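### Bench notes: the two-arm cell at Nukdale

*Sep 16, 2021*

The Flukik cell is running again after its June refit, and the claim going around is that it now needs 10 minutes of care a week. I'd like to believe it. I've also read the service log.

Lenka Šťastný has kept that log since the arms were bolted down, and it lists 14 stops over the summer. Most were the same complaint: fingers drifting out of line until the two grippers disagreed on where a cup's rim was. The Pevitier manual says to re-zero the arms. Lenka re-zeroed them 19 times and got the same drift back by lunch, so forgive me if I don't frame that page.

What did help was duller. She pulled the fingers, cleaned the seats, and put the screws back with a torque driver (ours had been doing it by feel). Then she checked the wrist camera view against the other arm's fingertips before each run. If the tips don't come down where they should at the cup, stop and look at the bracket screws before touching any software.

Echevarría, who sold us the cell, would prefer we buy the new finger set. Maybe. I'd want to see 20 clean shifts on the old ones first, and so far we don't have them. A good week proves very little on a machine that has had good weeks before.
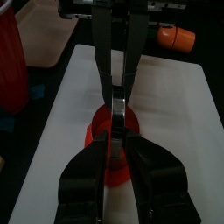
*Fingertip check from the wrist camera: the second arm's gripper at the red cup, on the white board.*

The log hangs by the cell door. If you re-zero, write down the time and what you saw first.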